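Vimmont Building Services
Bottles and Break Room Recycling: Frequently Asked Questions

Print this page | E-mail this page

Does any of this get recycled?
Some of it. The hauler, Retau, takes clear plastic drink bottles and says so in writing. What happens after the truck leaves is their word against your doubts, and we have the same doubts. We still think a bottle in the right bin has better odds than one in the trash.

Do I have to empty the bottle first?
Yes. Retau can turn away a bag that drips, and did so in June. 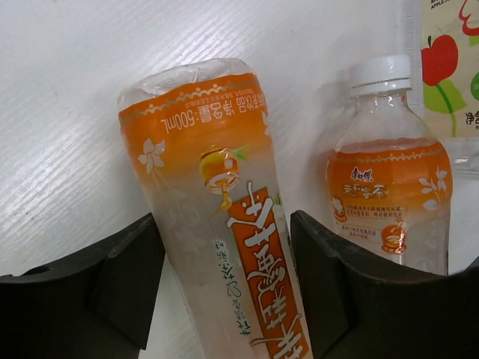

Sweet drinks cause most of the complaints we get. Water dries up and no one minds, but tea with sugar in it leaves a sticky ring on the table and brings ants. A bottle like the orange-labeled jasmine honey tea holds 500 mL, and a few mouthfuls left in the bottom is plenty to spoil a bag of paper. Turn it over the sink until it stops running.

Should I peel off the label?
You can. Retau has never shown us that it matters, so we don't ask for it.

Caps on or off?
On. The old Hoxha poster in the hallway says off. It is out of date — please ignore it.

Is crushing worth the trouble?
It saves room in the bin. Claims that it "doubles capacity" come from people selling crushers. We tried the Bamik wall unit, paid 64 dollars for it, and went back to using our hands. 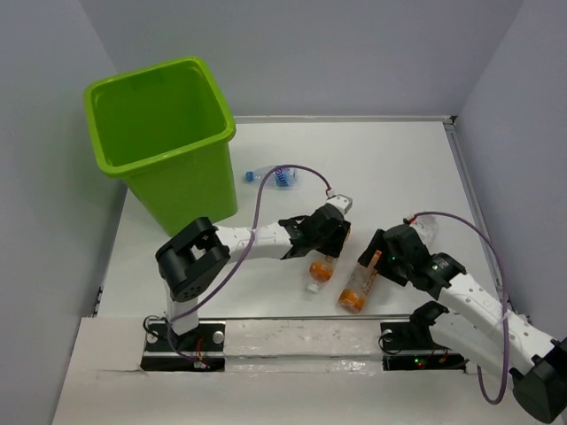
Bottles left lying on tables are a bigger problem than uncrushed ones. If you are close enough to set it down, you are close enough to the bin.

Can I get a deposit back?
Not through us. We are asked this a lot, usually by someone with a bag already in hand.

Why not just buy a water cooler?
We got a quote for 800 dollars, filters extra. Ask again next year.

Where do I report a full bin?
Call extension 338 before 8 in the morning for same-day pickup. Later calls wait until the next day, whatever the sign says.

Contact Us | © 2023 Vimmont Building Services | Page updated March 9, 2023 | Back to top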